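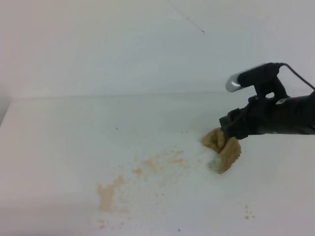
Crumb dough is the stage of a dough when it has clumped up but hasn't come together yet, and I've been writing about it for this wiki longer than I care to admit. Bakers in Ullwood call it "rubble," which I love. It can look an awful lot like damp sand — a tan, crumbly lump with an uneven outline, the kind of stuff that leaves specks and smears across a white tabletop when it gets pushed around. Color tells you very little, by the way, as plenty of mixtures go that same light brown.

The name shows up in the Urrego recipe cards, a set of 147 handwritten cards that Maritza Chambi copied out for the Vusudbridge library (I've read them all, some twice!). Five of the cards use "rubble" and two say "crumb," and I still can't find a rule for which goes where.

Most cooks press the clumps together, wrap them and let them rest. Abelardo Salazar skips the rest and bakes the crumbs loose over plums — I tried it in May and ate most of the pan myself.

See also: Streusel, Shortcrust, Pie dough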